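4. Repaso del borde y de la grava

Si has llegado hasta aquí es que el sendero ya está trazado y compactado, así que lo gordo está hecho. Esta parte la escribo con lo que he ido aprendiendo en el camino de Hatisville, que mantengo con Leopoldo Galindo desde hace unos cuantos años y que nos ha dado alegrías y algún que otro dolor de riñones (sobre todo a él, que insiste en cargar los sacos de dos en dos).

Lo que vas a necesitar:
Rastrillo de púas rígidas
Escoba de jardín
Azada estrecha o cortabordes
Carretilla
Grava de repuesto, en sacos pequeños
Guantes y calzado cerrado

Nota: yo hago este repaso en marzo, a primera hora, antes de que el césped pegue el estirón. Si lo dejas para más tarde también sale, pero vas a cortar el doble de hierba.

4.1 Retira la hojarasca. Empieza por el lado de la grava y barre hacia fuera, nunca hacia el centro del camino. Las hojas del otoño se meten entre las piedras y acaban haciendo tierra, y ahí es donde arraiga todo lo que no has plantado.

4.2 Rastrilla la grava suelta hacia su banda. Pasadas cortas, sin apretar. Si notas que el rastrillo arranca la base, levántalo un poco y sigue. En un tramo de 80 metros yo tardo una mañana entera, con pausa para el café incluida.

4.3 Marca el borde del césped. Clava la azada casi vertical y avanza de a poco, con el sendero siempre a tu derecha (o a tu izquierda si eres zurdo, como Leopoldo). No hace falta que quede recto como una regla — un camino de jardín con pequeñas ondulaciones se ve estupendo.

Precaución: antes de cortar comprueba por dónde pasa el riego. Yo me llevé por delante un tubo el primer año y estuve 29 días regando con manguera.

4.4 Rellena los huecos. Echa la grava en capas finas, reparte con el dorso del rastrillo y pisa. Para la banda lateral van bien los cantos mezclados, claros y oscuros, que disimulan mucho mejor la suciedad que los de un solo color.

4.5 Recoloca las piedras grandes del margen. Las que se tambaleen, fuera: rebaja la tierra, asiéntalas otra vez y aprieta alrededor con el talón.
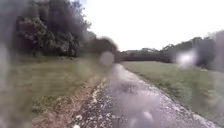 4.6 Revisa la superficie de lejos a cerca. Camina hasta el fondo, date la vuelta y vuelve despacio mirando el suelo. Los cambios de tono te dan pistas: a veces es solo humedad o sombra, a veces es un hundimiento. Pon una tabla recta encima y sales de dudas enseguida.

4.7 Si hay hundimiento, rasca la capa superior, añade material de base y compacta antes de volver a cubrir. ¡No eches grava encima sin más! Yo lo hice en un rincón y al mes siguiente tenía el mismo hoyo, solo que más caro.

Nota: la franja seca entre la grava y el césped puedes dejarla como está. Yo la dejo, me ahorra pasar la segadora pegada a las piedras. Si prefieres hierba hasta el borde, mira el apartado 5, donde cuento lo de la resiembra.

4.8 Guarda los sacos que sobren en un sitio seco y ciérralos bien. Apunta en la tapa del manual cuántos te quedan, que luego llega el otoño y no hay quien se acuerde.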